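How to Wax a Canvas Bag at Home

If you've got a canvas bag that has gone soft and tired, waxing it is one of the most satisfying jobs you can do in a kitchen! Rain beads up on it, the cloth gets a bit of body back, and it smells wonderful for a week. I do mine every November.
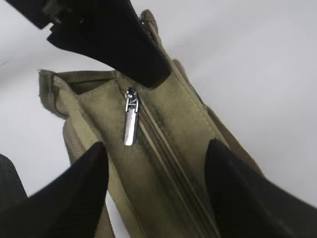
By Setareh Shahbazi

What you need: a bar of fabric wax, a stiff brush, a hair dryer, an old cotton rag and a free evening.

Start with the cleaning, and take your time over it. Empty every pocket, brush out the seams, then sponge the outside with cool water and no soap. Hang it somewhere airy for 48 hours. Any dampness left in the cloth gets trapped under the wax, and you'll be smelling it until spring (ask me how I know).

Now the fun part. Rub the bar on firmly, one panel at a time, as if you were coloring with a big crayon. It'll look streaky and awful, and that's fine. Keep clear of the zipper teeth, and go easy on webbing straps, which get sticky if you overdo it.

Set the dryer on high and hold it 6 inches from the cloth. The streaks melt and sink in right before your eyes, I never get tired of it! Wipe off the extra with the rag while it's still warm. Two thin coats beat one thick one.

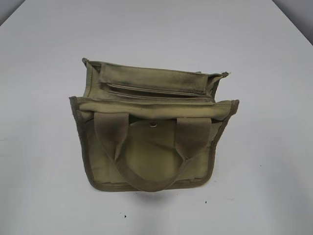

Grigore Bogdan wrote in to say that he skips the dryer and leaves his bag in a sunny car for 3 hours, with an old sheet underneath, and that the finish comes out more even on the corners. I tried it last summer and he's right, though you do need a properly hot day.

Let the bag cure for 20 hours before you load it up. Touch up the bottom whenever water stops beading there, and never put it in the washing machine.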